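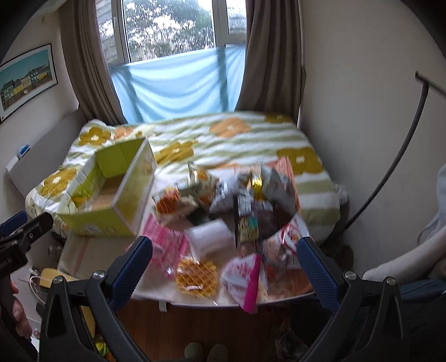 Didgate wants guests to stop thinking about the minibar

Reading time: 3 min

A snack box on a table by the bed is supposed to be the next big thing in small guesthouses. Didgate, which supplies rental rooms with linens and toiletries, began offering the boxes in July and now says it wants them in 3000 rooms by the end of next year. The company has not said how many rooms have them today.

The idea is easy enough to follow. A bright green cardboard box arrives with packaged snacks. The host opens it, sets out the contents and charges a flat $7 a night on top of the room rate, whether the guest eats everything or nothing. Didgate takes its cut and sends a refill.

"People arrive tired, the stores are closed, and they want something salty," said Marloes Stevens, who runs sales for the company. "We think the room should take care of that."

Maybe it should. Plenty of guesthouses have been doing it for years with a bowl of pretzels and no supplier. What Didgate has added is a fee the guest can't turn down and a word for it, "arrival comfort," that appears on the first page of the brochure and on most of the pages after that.

Snežana Angelovski tried the boxes in two of her rooms over the summer and kept them in one. Her complaint was space. Her rooms have a bed under the window and a small table, and that's it for furniture.

"Once the snacks are out, where does a person put a book?" she said. "I had guests moving chips onto the bed so they could set down a cup of tea. Then I'm washing the bedspread."

She also found that the same items came back untouched week after week, and the next refill contained more of them. Didgate says hosts can swap items through its website. Angelovski said she made the request twice and got the same crackers.

Stevens pointed to a guest survey in which, she said, a large majority described the boxes as "a nice surprise." The survey had 40 responses. Asked whether any of those guests knew they had paid for the surprise, she said the question was not included.

The packaging is another sore spot. The brochure calls the box reusable, and it's true that a sturdy cardboard box can be used again for something. Refills, though, come in a new box each time. Wouter Van Hecke, who rents out three rooms above a bakery, said he had a stack of them in the hallway by September and ended up flattening the lot for recycling.

"It's a good box," he said. "I don't need 20 of them."

Van Hecke has gone back to leaving rolls from downstairs on a plate. He doesn't charge for them.

A rival supplier, Cotolon, is said to be working on a smaller version that hosts would sell by the item. Cotolon did not answer two messages asking about it. Didgate said it is "looking at" letting guests opt out of the nightly charge but gave no date. Until then, anyone booking a room that advertises arrival comfort may want to read the price breakdown before opening the crackers.

We use cookies to improve your visit. By continuing to browse, you agree to our cookie policy. Accept / Manage settings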